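Winter walking at Tenwood Marsh

12 February 2025

I have been going out to Tenwood Marsh since December, mostly in the mornings before work. It is a small place, a loop of gravel and boardwalk with a side trail up to the ridge. In summer the lot fills by nine and the mosquitoes are bad. In winter I usually have it to myself.

The loop is 2 miles if you skip the ridge. I walk it clockwise, which puts the wind at my back on the open stretch by the reeds. The other direction is fine on a calm day. Parking is on the north side, off Castellanos Road, and the gate opens at sunrise.
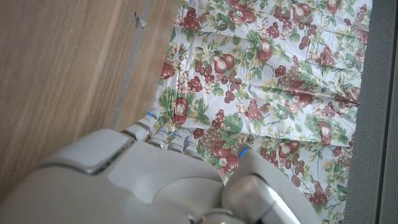

The birds are different now than they were in the fall. The herons left when the shallow end froze, and the mallards moved to the creek mouth where the water keeps running. I keep a list each time I go, and the best morning so far gave me 21 species, most of them in the hedge along the creek. Juncos and white-throated sparrows are on every list. I have had a winter wren twice, both times under the same fallen willow. There was a harrier over the reeds last week, a brown one, flying low and tilting from side to side. I watched it for a few minutes until it went down behind the levee.

Paloma Quintanilla came along on that walk. She knows tracks better than I do and found mink prints on the bank below the second bridge. They were paired, at a slant, and went along the edge of the ice and then into a hole under the roots. We also found a muskrat lodge that I had walked past all winter thinking it was a heap of dead cattails.

What to wear

The boardwalk gets a skin of frost that you can't see in low light. I use slip-on cleats until the sun is on it and then take them off, as they chew up the planks. Waterproof boots are worth having for the low spot past the first bridge. One pair of gloves is enough if you aren't writing. I bring thin ones to wear under mittens.

The ridge trail

The ridge adds a mile and a steep bit at the start. It was closed for part of December after a beech came down across the steps, but it is open again. From the top you can see the whole marsh and the farms on the far side. Reginald Pettigrew, who grew up on one of them, told me the marsh used to be hayfield and was drained with clay tile. The tiles gave out over the years and the water came back. There are still fence posts standing in the middle of the reeds, and the kingfisher likes to sit on them.

I had hoped for short-eared owls from up there at dusk. No luck yet. I gave it 30 minutes the last time and went down when I lost feeling in my toes. 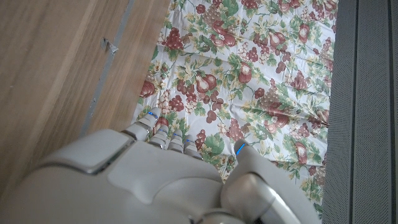

Coming up

The red-winged blackbirds should be back before long, and the skunk cabbage is already poking through near the spring. I plan to walk the creek side again next week and look for the wren. If the ice goes out, I'll check the shallow end for early pintails.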